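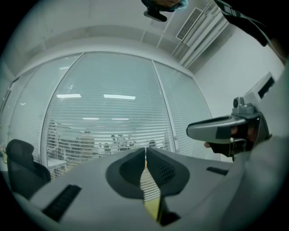

Rotell Opens Order Books for Ilteck Pickup, Pushes First Deliveries to December

8/3/21

Print this article | E-mail this article

Rotell has opened the order books for the Ilteck, its midsize pickup, and has moved the first customer deliveries back to December. The company had been telling buyers to expect trucks by the end of summer.

Spokeswoman Shakuntala Sengar said the delay comes from the transfer case supplier, which has been shipping fewer units than it agreed to. Trucks already built at the Pludham plant are being parked until the parts arrive.

"We would sooner give people a date we can keep," Sengar said. "Anyone who put down a deposit keeps their place in line."

The Ilteck will be sold in three trim levels. All of them come with four-wheel drive and a four-door cab with a five-foot bed. The base truck gets steel wheels, cloth seats and a manual transmission. The middle trim adds the automatic, a larger center screen and a spray-in bed liner. The top trim has a locking rear differential, skid plates under the fuel tank and transfer case, and eight-way power front seats.

A longer bed is not offered. Rotell said it looked at one and decided the wheelbase would be too long for trail use. A diesel is also off the list for the first model year.

Buyers who paid a deposit last winter will get an e-mail with a link to pick their trim and color. They have 42 days to confirm. After that the build slot goes to the next person on the list. Deposits are refundable until the order is confirmed.

Poul Hedegaard, who owns the Hedegaard dealership in Pludham, said his store holds about 60 deposits and was told to expect eight trucks in the first shipment. He said he will not add a markup to any of them.

"Most of these folks are trading in a truck they bought here," Hedegaard said. "They've been asking me every week what the tow rating is, and now I can finally tell them it depends on the axle."

Rotell has published two axle ratios for the Ilteck. The shorter gearing is standard on the top trim and a paid option on the middle one. Base trucks come only with the taller gearing. Full towing and payload tables will be posted once certification is finished, Sengar said.

The warranty is five years on the powertrain and three years on everything else. A removable hard top for the bed and a set of rock rails will be sold through dealers as accessories, with pricing to follow.

Print this article | E-mail this article

Comments

Oluf Brøndum
Put my deposit down the first morning. December is fine with me but I wish they'd said so in the spring, I already sold my old truck.

Snædís Brøndum
He did sell it, and he has been driving mine ever since. Please hurry up Rotell.

Skarphéðinn Snorradóttir
Manual only on the base trim and the locker only on the top trim. So if I want both I'm out of luck? Has anyone asked whether the locker can be added by the dealer?

Oluf Brøndum
I asked at Hedegaard and they didn't know yet. They said to check back when the accessory list comes out.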